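Chapitre 7
Manipulation bimanuelle d'objets déformables : le cas du bouquet

Ranger des fleurs artificielles dans des vases combine trois difficultés : tiges souples, récipients transparents, contacts mal observés. Le protocole Cuvov, étudié dans ce chapitre, repose sur 332 démonstrations téléopérées, dont 239 retenues pour l'apprentissage. Une vue basse complète la vue de tête – elle place les cols des vases derrière les fleurs posées à plat et rend explicite le problème d'occultation.
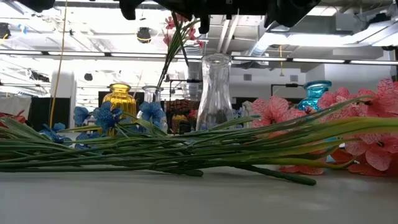
7.1 Saisie et maintien des tiges

La pince se referme sur les tiges, jamais sur les corolles. Un bouquet tenu couché doit ensuite être réorienté avant l'insertion, alors que l'autre bras reste disponible, pince ouverte. La politique prédit des séquences de 25 actions par bras.
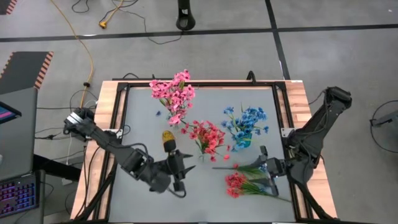
7.2 Variabilité de l'état initial

Les gerbes sont dispersées, leurs tiges se croisent et un récipient peut être couché sur le plan de travail. L'état initial n'est donc pas réductible à une liste de poses ; on le représente par les images seules. 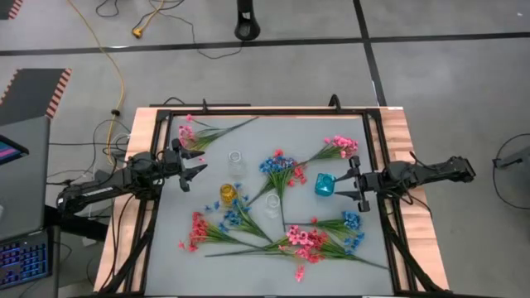

Mornetti objecte que ce choix confond deux sources d'erreur, la perception du verre et la déformation des tiges, et qu'il faudrait les évaluer séparément. La section 7.3 reprend cette objection et définit 2 métriques distinctes.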